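Search this site
Enter keywords

Brallach Reading Rooms: progress report to the Amrani Fund
November 20, 2023
Prepared by Ifeoma Chukwu

The August target was 3000 loans across both rooms. We recorded 1852. Kayode Aliyu's covering note calls this "strong early growth" and I can't agree with him. A third of those loans came from one school visit week, and I doubt many of those children have been back.

Membership stands at 1019. I would treat that figure with care as well. The Skilport system makes a new record whenever a card is replaced, and we have no way yet of telling a new reader from a lost card. Skilport says a fix is coming. They said so in the spring.

The evening sessions at Kondulley are doing better than I expected – people stay until closing and ask for more large print. We spent 300 dollars on large print titles and could have spent twice that.

I am less sure about the reading app. Few members have opened it, and the license renews whether they do or not. My advice is to let it lapse and put the money into books.

The fund asked if we are ready for a third room. Not on these numbers.
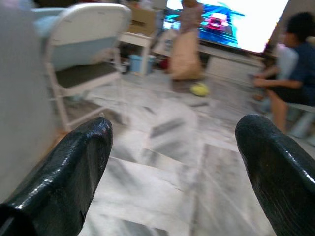
I would want a full winter of clean loan records before anyone signs a lease.

Recent reports
Kondulley evening hours: first review
Large print buying list
Notes on the Skilport changeover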